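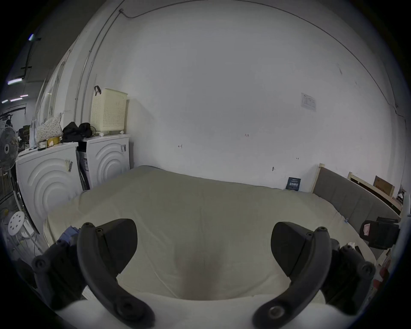

**What is a bed sheet?**

A bed sheet is a flat or fitted piece of cloth placed between a mattress and the sleeper, or between the sleeper and the blankets. It keeps skin oils, sweat and dust off the heavier bedding, and it can be taken off and washed on its own.

## Terms

The word *sheet* comes from an Old English word for a length of cloth. In American stores a sheet set usually holds a bottom sheet, a top sheet and one or more pillowcases. In homes where a duvet with a removable cover is used, the top sheet is often left out, and the cover does its job.

A **flat sheet** is a hemmed rectangle. One end normally has a wider hem, which goes at the head of the bed. A **fitted sheet** has sewn corners and elastic, and is pulled over the mattress so that it grips underneath. A **draw sheet** is a narrow sheet laid across the middle of the bed, used mostly in nursing. A **bed sack** or **sleep sack** is a sheet sewn into a bag, carried by travelers and hikers.

## History

Linen was one of the main sheet fabrics in Europe for centuries. Flax was grown, retted, spun and woven close to home, and sheets were valuable enough to be listed in wills and household inventories. Many were marked in one corner with initials and a number in cross-stitch so that they could be used in rotation and wear evenly. Poorer households slept on coarser hemp or tow cloth, or directly on a stuffed tick.

Cotton took over much of the market as mechanical spinning and weaving brought prices down. Because early looms were narrow, a sheet for a double bed often had to be made from two lengths joined down the center. The seam ran under the sleeper's back, and wide looms were welcomed for doing away with it. The old trade term "seamless sheeting" dates from this change.

At Tandley, a mill town whose weaving trade has been recorded by the local historian Sheldon Gauthier, the Morin mill installed 40 wide looms and gave up shirting altogether. Gauthier's account quotes a mill notice telling weavers that broad cloth would be paid by weight instead of by length. The notice led to a stoppage that lasted until September. The mill kept both systems for a time afterward, with different rates on the upper and lower floors.

Fitted sheets became common in the twentieth century. Early designs used plain sewn corners without elastic, which tore easily when the cloth had shrunk in the wash. Elastic in the corners, and later all the way around the hem, made the sheet more forgiving of different mattress depths.

## Fabrics

**Cotton** is used in several weaves. Percale is a plain weave, one thread over and one under, and has a crisp, matte surface. Sateen carries each thread over several others before it goes under, giving a smoother face with some shine. Sateen tends to snag more easily. Flannel is cotton brushed to raise a nap and is sold mainly for winter. Jersey is knitted, so it stretches, and it does not need ironing.

**Linen** is stiff when new and softens with washing. It takes up moisture well and wrinkles heavily.

**Polyester and cotton blends** dry quickly and crease less than pure cotton. They are widely used in hotels and hospitals, where sheets go through the laundry very often. Blends may pill, meaning that short fibers work loose and form small balls on the surface.

**Silk** is light and smooth but needs gentle washing. **Viscose** fabrics, including those made from bamboo pulp, drape well and are weaker when wet.

## Thread count

Thread count is the number of lengthwise and crosswise threads in a square inch of cloth. It is often taken as a measure of quality, though it says nothing about the length of the fiber, the twist of the yarn or the finish.

High figures can be reached by counting plies. A ply is a single strand twisted together with others to make one yarn. If a cloth is woven from 2-ply yarn and each strand is counted, the figure doubles while the cloth stays the same. A sheet set from the Odeck brand was sold with a stated count of 853 on this basis. Textile writer Kieran Ellwood used it in a buying guide to show how a label and a weave can disagree. Ellwood suggested that shoppers look for the words "single-ply" and feel the cloth between two fingers before paying attention to the number.

## Sizes

Sheet sizes follow mattress sizes, and these differ between countries. The names can also mislead. A "king" in one country may be narrower than a "king" in another, so a sheet bought abroad may not fit. Depth matters as much as width for a fitted sheet. Thick mattresses and added toppers call for deep pockets, and a shallow sheet on a deep mattress will spring off at the corners.

## Washing and storage

Most cotton sheets can be machine washed warm and tumble dried. Sheets wash better in a load that is not packed tight, as a large piece of cloth easily wraps around smaller items and traps them. Shaking a sheet out before drying helps it dry evenly. Dark clothing is best washed separately from pale sheets, at least for the first few washes.

Line drying was once the usual method and is still common. The sheet is pegged by the hem, with a little overlap over the line, and taken down while very slightly damp if it is going to be ironed.

A flat sheet is folded in half lengthwise, then in half again, and then across until it fits the shelf. A fitted sheet is folded by tucking the corners inside one another, laying the cloth flat, turning in the elastic edge and folding what remains into a rectangle. A bed makes a convenient folding surface for both, and for shirts, towels and other laundry.
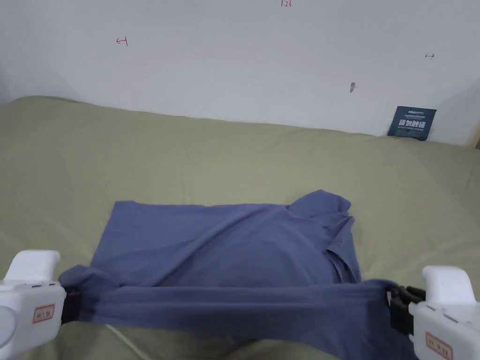 Folded sheets are kept dry and out of direct light. Cloth stored for a long time may yellow along the folds, and refolding it along different lines now and then spreads the wear. Many households store a complete set inside one of its own pillowcases. Cedar and lavender are traditional in linen closets. Starched sheets were not usually put away for long periods, as starch attracts silverfish.

## Making a bed

In the usual order, a mattress pad or protector goes on first, followed by the bottom sheet, the top sheet and the blankets. The top sheet is commonly laid with its finished side down, so that the right side shows when the wide hem is turned back over the blanket.

When the bottom sheet is flat, it is held in place by mitered corners, also called hospital corners. The end of the sheet is tucked under the foot of the mattress. The hanging side is then lifted a short way up the bed to form a triangle, the part left hanging is tucked in, and the triangle is brought down and tucked in over it. The method is taught in nursing and in the armed forces of several countries.

## Repair and reuse

Sheets usually wear out in the middle first. The older remedy was to turn them "sides to middle": the sheet was cut down its length, the two outer edges were sewn together to make a new center, and the worn parts were trimmed and hemmed as the new sides. A sheet treated this way was slightly narrower. The Makari household manual, written for farm families, allowed 20 minutes for the job on a treadle machine and advised a flat seam.

Worn sheets are also cut down into crib sheets, pillowcases, pressing cloths, dust covers and rags. Dressmakers use them for trial garments. Animal shelters often accept flat sheets, though some do not take fitted ones because of the elastic.

## See also

- Blanket
- Duvet cover
- Mattress protector
- Percale
- Pillowcase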